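plamness31
Jun 15, 2022
So Jorora put the new cell on our teardown line, 300 units a shift supposedly. We're "attendants" now. Anyone been thru this? 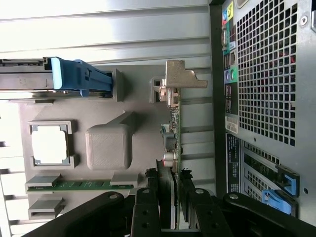
Pay is my question. Same grade, but I used to pull cards all day and now I clear faults. Memory with a latch at each end, fine, teach that in a morning. Knowing when to hit stop is the skilled part and its not in the job sheet.

rattanakul_b
Disagree. My wrists quit hurting in August. Take the trade.

plamness31
Not at 95 cents extra.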